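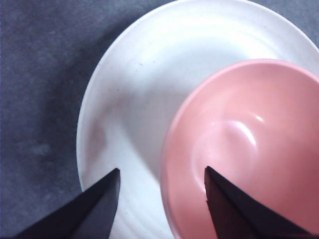 Figure 2. Round pink bowl resting on a white plate, gray work surface.

3.1 Tableware and nesting states

Items were drawn from the Cordale set, which groups everyday tableware by outline and depth. Round pieces were preferred because their orientation about the vertical axis can be ignored, so a placement is described by a center offset and a tilt. A piece was scored as nested when its base lay wholly within the rim of the piece beneath it. Pieces lying apart on the surface, with gray visible between the rims, were scored as separate regardless of distance. The full log holds 687 placements, coded by two raters using the Drevine scheme; 31 were set aside after disagreement over tilt.

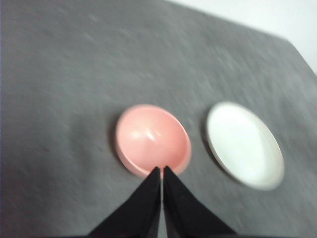

3.2 Work surface

All placements were made on a matte gray surface with a mottled texture. Gray was retained after pilot work by Halvard Ekström, in which pale rims were hard to separate from a light ground - a problem for white pieces in particular.
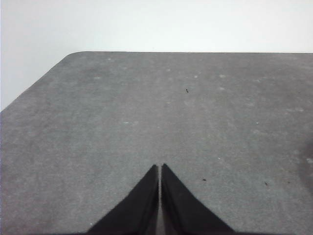 Mottling was left untreated. Rim contours were traced by hand in Uvix, and raters were told to ignore tonal variation in the surface and to mark shadow boundaries on a separate layer. Each tracing session lasted about 180 minutes, with the order of items shuffled between raters.
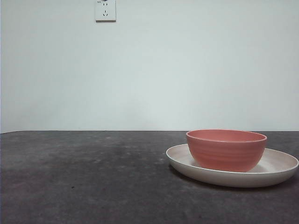
The wall behind the table is plain and pale, and its lower boundary served as the horizontal reference for tilt. Offsets are reported relative to the diameter of the lower piece, following Snorradóttir.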